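The robot was supposed to be done by November. We told my mother-in-law November, we told the landlord November, and in a weak moment we told the robot.

It had two arms and no name. My wife wanted Zillia, which she'd seen on a bottle of drain cleaner, and I wanted Oyelaran, after the street where we bought the motors from a man who counted them out of a pillowcase. We'd agreed to settle it once the thing could lift something heavier than a sock. So far it had lifted a sock.

The trouble was the left arm. The right arm did what it was told, with the flat obedience of a kid being paid for it. The left arm had opinions. Ask it to reach forward and it would go up and out to the side, like a waiter clearing a path through a wedding. I rewired it. I blamed the cable, the power supply and the humidity. My wife read all 262 pages of the Mirkex controller manual in bed over a week, laughing in places, and wouldn't tell me what was funny.

"It thinks it's a right arm," she said on the last night.

"Can it do that?"

"You told it that it was. Page 45."

I said I'd check the settings in the morning. Then I got up at 2 and checked them, in my socks, holding a flashlight in my teeth so the light wouldn't wake her. She was right. I had set up both arms by copying the same file, and for five months one of them had been living a lie.

I changed a single word and went back to bed. I didn't mention it at breakfast. She poured my coffee and said, "So it's fixed, then," and I said I'd had some thoughts.

We'd picked the fridge for the first real job because the fridge was there. It had come with the apartment, along with the bricks it stood on, and the landlord had been clear that neither was to be moved. I never found out what he thought would happen. The plan was modest: roll up, open the door, take out one can of soda, close the door. My wife wrote it on a card and taped the card to my laptop, below the older card that said ASK HER FIRST.

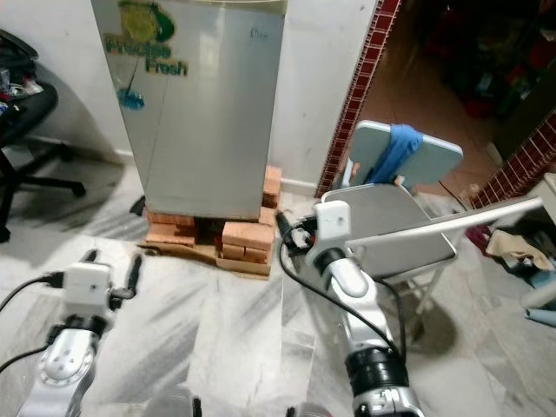
I typed the command and took a step back. My wife took three, which I noticed.

Nothing happened for long enough that I started drafting an excuse. Then the left arm came forward, smooth as you like, and the right arm came forward too, and for a second I felt the way other men must feel about their sons. It crept toward the fridge. It stopped just short. Both arms hung there as if it were about to ask the fridge to dance.

"It's thinking," I said.

"It's stuck."

"That's what thinking looks like from outside."

She leaned over my shoulder and read the log. The robot had found the fridge all right. It had found the handle, or something it was willing to call a handle. What it hadn't found was anywhere in its instructions that said which arm should do the opening. I'd fixed the left arm so well that now there were two perfectly good volunteers, and each was waiting politely for the other.

"Who taught it manners?" she said.

"Page 45," I said, though I was guessing.

We tried a coin toss. I mean that I wrote a coin toss into the code, which took twenty minutes, and the robot tossed it and got left. The left arm reached out, took hold of the door, and pulled. The door opened about as far as a door opens when you don't want to let the cat out. Then the gripper slipped, the door swung shut, and the right arm, seeing its chance, went in and took hold of nothing at all. It held that nothing up for us to see.

My wife clapped. She said it was still ahead of my brother.

The landlord came by that evening about the radiator. He stood looking at the robot for a while, then bent down with his hands on his knees and looked at the bricks.

"You didn't move these," he said.

"No, sir."

He nodded and went to see about the radiator. We could hear him in there hitting it with something.

"Buvine," my wife said.

"What?"

"For the name. It's what it says on his wrench."

I told her it hadn't lifted anything yet. She went and got the sock.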